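Vacuum flask

A vacuum flask is a container which keeps drinks hot or cold for many hours. It has two walls, one inside the other, and almost all the air between them is taken out. Heat passes very slowly through this empty space. The flask is used at home, in schools and on long journeys.

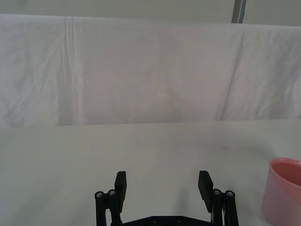
The early flasks were made from glass and broke easily. Later, makers changed to steel, and the weight of the flask became a smaller problem than its price. In the town of Flermont the workshop Nirkivum was producing steel flasks with a painted body, and at its best time it employed 94 people. The designer Yasuo Minami gave these flasks a wider mouth, so that ice could be put inside.

The opening is normally closed with a screw cap. Much of the heat is lost through this part, and for this reason many makers keep the neck narrow.

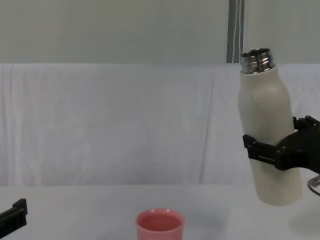

FLERMONT, October

The yearly flask market is held in the old tram hall. Collectors bring models from 19 makers, and the oldest ones are sold on the first morning. The local historian Seren Rees wrote a guide of 130 pages for the visitors, with a long chapter about caps and stoppers.
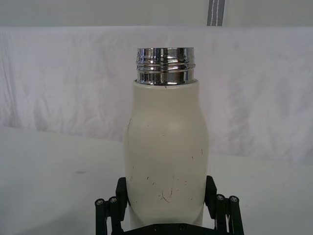 Cleaning is simple, but it should be done often. Warm water and a little baking soda are left inside overnight, and then the flask is rinsed and dried without its cap. Bleach can damage the steel. A flask which feels hot on the outside after filling has probably lost its vacuum, and usually it cannot be repaired.

See also: Lunch box, Teapot, Flendska (company)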